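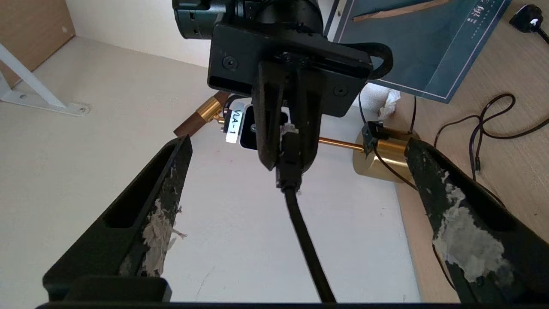 Figura 1. Los dedos de la pinza, con la cara interior ya bastante gastada, y el segundo brazo al fondo.

Memoria del proyecto Vulside
Parte 3: compras, presupuesto y lo que cambiaríamos

Esta parte me tocó a mí porque fui la única que no salió corriendo cuando se repartió la hoja de cálculo. Deepak Khurana llevó el control de los brazos y Rhydian Bellis el montaje, así que si algo del presupuesto no cuadra, la culpa es mía (y un poquito de Rhydian, que pedía tornillos sin avisar).

El departamento nos dio 1.324 euros para todo el curso. Parece mucho, ¡y nosotros también lo pensamos! Como los brazos ya eran del laboratorio, hicimos el reparto así:

Motores de recambio y electrónica: 1.000 euros
Material de desgaste (dedos, espuma, cinta): 94 euros
Cables y conectores: 200 euros
Reserva: 30 euros

El error gordo está en la segunda línea. Yo calculé los dedos como si fueran piezas para todo el curso, y basta mirar la figura 1 para ver cómo tienen la superficie: rozaduras claras por todas partes y material despegándose por dentro. En enero ya habíamos gastado esa partida entera y hubo que tirar de la reserva, que tampoco daba para mucho. Si volviera a empezar pondría el doble en desgaste y se lo quitaría a los motores, porque nos sobraron dos sin abrir.

Con los cables pasó algo parecido pero al revés -- ahí acertamos con el dinero y fallamos con las medidas. Compramos todo del mismo largo en Grokoretti, que era lo más barato, y luego sobraba cable por un lado y faltaba por otro. En la foto se ve uno negro que hace un bucle junto al soporte y otro grueso que cae recto entre los dos dedos. Deepak propone medir primero el recorrido con una cuerda, con el brazo estirado del todo, y pedir después. Me parece tan obvio que me da rabia no haberlo hecho.

Sobre proveedores: Vundetden tarda más, pero admite devoluciones y contesta a los correos. En Younis los portes cuestan casi lo mismo que la pieza, así que solo compensa si se juntan varios pedidos.

Para el grupo del año que viene dejo la hoja en la carpeta compartida, con una pestaña nueva para apuntar cada cambio de dedos y la fecha. Queda pendiente devolver los dos motores -- el albarán lo tiene Rhydian.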